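Pikville Household Cleaning Records
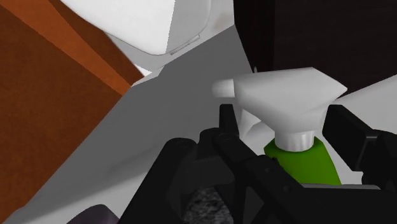
Spray bottle with a green body and white trigger head (3D render).

Overview

Pikville is a table of household cleaning diaries. People in the town of Skernevero wrote down what they cleaned, what they used and how long it took. The records were typed up from paper sheets and checked by hand. The table is meant for people who study housework, time use or the buying of cleaning products in small towns.

Current maintainer: Margaux Mallet. Typing and checking: Tymofii Ostapchuk and Sioned Voyle. The product categories were drawn up by Angus Swanson.

What is in the folder

diary.csv
One row per cleaning job. This is the main table.

homes.csv
One row per household, with the type of home, number of rooms, floor coverings and whether there are pets.

products.csv
The list of product categories and their codes. Brand names were removed and replaced by a category such as "glass cleaner, spray" or "floor soap, liquid".

sheet_blank.pdf
The paper diary sheet as it was handed out.

changes.txt
Corrections made after the first release.

Size

54 households took part. Each kept a diary for 60 days. Rows are not evenly spread. Some households wrote down every wiped counter and others only wrote down the bigger jobs, so a low row count does not mean a dirty house.

Columns in diary.csv

home_id
Household code. Matches homes.csv.

day
Day of the diary, starting at 1. Day 1 is always a Monday.

start
Start time on a 24-hour clock, as written by the household. Blank if not given.

minutes
Length of the job. The sheet asked for the nearest 5 minutes, and most people followed this. Jobs longer than 90 minutes were entered as 90 and have a 1 in the long_job column.

room
kitchen, bath, toilet, hall, living, bed, outside, other.

surface
Free text, lower case. Spelling was fixed but wording was left alone, so "worktop", "counter" and "side" all appear.

product
Category code from products.csv. 0 means water only. Blank means the household left the box empty.

form
spray, liquid, powder, cream, wipe, bar, none.

tool
cloth, sponge, brush, mop, vacuum, paper, hand, other.

person
A, B, C and so on within a household. The letters carry no meaning across households.

note
Anything written in the margin, with names taken out.

Known problems

Refilled bottles. Many households keep a spray bottle long after the first product is gone and fill it with something else, usually diluted vinegar or dish soap. The sheet had no box for this. Where the margin note mentions a refill, the product code is for the contents and the form is spray. Where there is no note, we coded what the household wrote. The product column should be read with this in mind for all rows where form is spray.

Toilet and bath. In homes where both are in one room, some people wrote "bath" for everything. homes.csv has a column called one_bathroom that marks these homes.

Laundry. Washing clothes was outside the diary, but several households wrote it down anyway. These rows were kept, with room set to other and the word "laundry" in surface. Filter them out if you don't want them.

Dish washing. Same as laundry, except that wiping the sink afterward counts as a cleaning job and was kept as its own row if it was written separately.

August. Part of the diary period fell in August, when a number of households were away. Days away are not marked in diary.csv. See the away_days column in homes.csv, which gives a total per household but not the dates.

Shared jobs. If two people did a job together, it has two rows with the same start, room and surface. Adding up minutes gives person-minutes. To get clock time per household, drop the second row.

How the sheets were typed up

Each sheet was typed once by Tymofii Ostapchuk and read back against the paper by Sioned Voyle. Words neither of them could read were entered as [?]. The product boxes were coded in a separate pass with the Girgate list, an older set of category names that we shortened. The full Girgate names are in the second column of products.csv.

Reading the files

All files are UTF-8 with commas as separators. Text fields with a comma inside are in double quotes. Empty cells are empty, with no NA or dash. The minutes column is a whole number in every row where it is filled in.

Privacy

Names, street names and phone numbers were removed from the notes. Households agreed to the release of the typed records only. The paper sheets are not available.

If you find a note that still points to a person, please tell the maintainer and leave it out of anything you publish.

Use and credit

Free to use and change, including for paid work. Please credit "Pikville Household Cleaning Records" and say which release you used. Svyatoslav Mykhailiuk keeps the older releases and can send them on request.

Corrections

Send the home_id, day and start of the row, and what you think is wrong with it. Rows with no start time can be given by line number, counting the header as line 1.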